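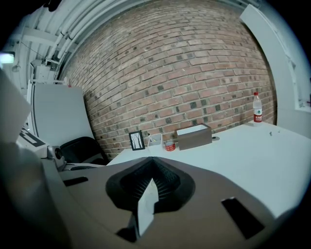 Common room refit, Sustuneck House: progress report to the Pindel Fund
Last updated: 2021-05-12

Prepared by Sille Bech, with notes from Fermín Durán and Oluf Bundgaard

1. Where we are

The reading and writing corner is in use. The white table is against the wall, and residents have been sitting at it most mornings. The rest of the common room is partly finished. The shelving along the hallway side is up, the old carpet is out, and the new floor covering is down except for a strip by the kitchen door.

The grant agreement lists the corner as the first item to be delivered, so most of this report is about that. The kitchen bench and the storage cupboard are covered briefly in section 4.

2. The table and what is kept on it

We asked residents what they wanted left out on the table and what they wanted put away. The first answer from nearly everyone was a pen that stays put. A white pen holder now stands at the back of the table, next to a small black picture frame with a print of bare tree trunks in it. The print was chosen by Ulises Daza from a box of donated ones. Two residents asked for something more colourful, and we have said we will swap the picture over in December.

Small items go along the back edge, against the wall, so that the front stays free for writing, cards and jigsaws. At present that means the pen holder and the frame, a small round red and white tin, and a brown cardboard box with a white top. The tin is for stamps. The box takes notepaper and envelopes. It is a stopgap, and we would like to replace it with a proper letter tray when the Fellix order comes in.

Personal things also get left there. A water bottle with a red cap has ended up in the back corner, and odds and ends collect beside it. We don't want to make rules about this. Oluf goes over the table in the evening, puts anything with a name on it in the pigeonholes and leaves the rest until the next day.

One complaint has come up more than once. The table top is white and shows every mark. Oluf has tried a plain damp cloth and a mild soap solution, and the soap works better on ink. We looked at a desk mat but residents didn't like the feel of the sample under their hands, so we have dropped that idea.

3. Money

The grant for this stage was $2455. The table, the lamp and the delivery came out of it, along with the floor covering. We have $73 left. We would like to carry that amount over and put it toward the letter tray, and ask for your written agreement to do so.

The shelving was donated by Um, the joinery workshop on the next street, and does not appear in the accounts. Delivery of the table was $50 more than quoted because the driver had to come back a second time – the lift was out of order on the first day. We have asked for the extra charge to be refunded and are waiting for an answer.

4. Other parts of the room

Kitchen bench: the new tap is in. The splashback has been measured but not ordered. Ulises Herrera has two quotes and is waiting on a third.

Storage cupboard: not started. The cupboard is still full of folding chairs from the old hall, and we need somewhere to put them before any work can be done. Fermín has asked the church across the road if they want them.

Floor: the strip by the kitchen door was left on purpose until the plumbing was done. It can go ahead now and should take one morning.

5. Problems and changes

The noticeboard was meant to go on the wall above the table. Residents felt it would bring people leaning over whoever was writing, and asked for it near the entrance instead. We have agreed – it costs nothing extra and the fixings are the same.

6. Next steps

Finish the floor strip.
Order the splashback once the third quote is in.
Clear the folding chairs and start on the cupboard.
Put up the noticeboard by the entrance.
Order the letter tray, if the carry-over is approved.

Receipts for the table, lamp and flooring have been sent separately. Please direct questions about the accounts to Fermín Durán and anything about the room itself to me.

Sille Bech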